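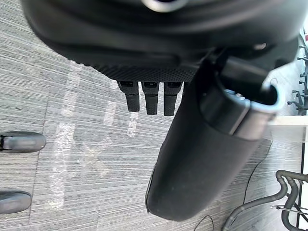

4. How far can the dishwashing diaries be trusted?

Reading time: 3 minutes

The claim that hand washing wastes water rests mostly on diaries. In the Olura survey, diary forms went out to over 600 households, 203 came back, and 199 were complete enough to use. Drakos and Stergiou treat that return as healthy. We are less sure. People who fill in a form after every meal for two weeks are probably tidy people in other ways, and we would expect their sinks to be better run than their neighbors' sinks.

The form itself adds to the trouble. It asks whether dishes were washed "under a running tap" or "in a filled basin," and offers no third box. Many kitchens with a double sink allow a bit of both: a soak on one side, a quick rinse on the other, the tap on and off throughout. A person who works that way has to pick one answer, and the choice moves the household from one end of the water estimate to the other.

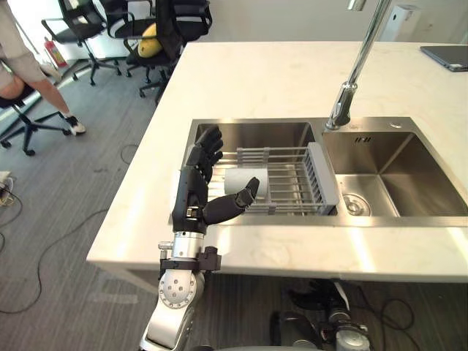

Drakos and Stergiou reply that such errors cancel out over a large sample. They give no evidence for it. If people know that a running tap is frowned upon, they will lean toward the basin answer, and the error will lean with them. The water meters could have settled the matter, but they were read only once a month, and a monthly reading mixes dishes with showers, laundry and the garden.

A second weak point is the meaning of "a load." The Sfakianakis method counts a load as finished when the last item leaves the sink. That works badly where drying happens in the sink as well. A plate propped on a rack inside the basin (Figure 3) could be entered as still in the load or as done, depending on who holds the pencil. The instructions sent to households say nothing on the point, and we found the same habit recorded in two different ways on forms from the same street.

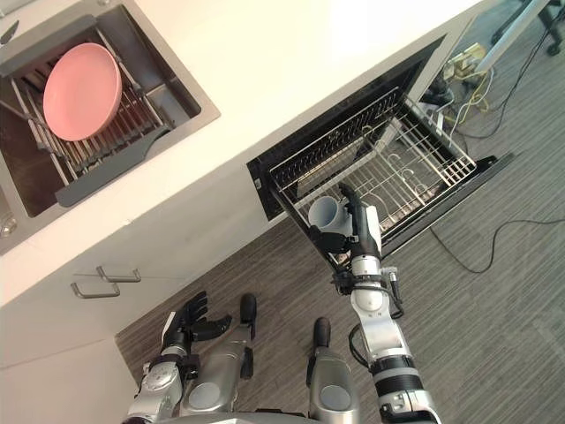
Rinsing is handled no better. Some households rinsed each piece as they went and others left everything to the end, yet the published table puts them in a single row. The December follow-up was meant to fix this and did add a question on rinsing, but it dropped the one on household size. We can't see how the two rounds can be compared, and we doubt the reported fall in water use between them means much.

None of our objections proves that hand washing is thrifty. They do suggest that the figure quoted in the Broritz leaflet should be left alone until somebody puts a flow meter on a kitchen tap.

Reader comments

Zoi Chrysikopoulos: I filled in one of these. By day four I was doing it from memory on Sunday night.

Savvas Economou: A bit hard on the meters. Monthly was all the budget allowed.

Zoi Chrysikopoulos: Then they should have said so in the paper.

Contact: Nektarios Tsoukalas, Gostus | © Gostus, 3 Jun 2023 | Back to top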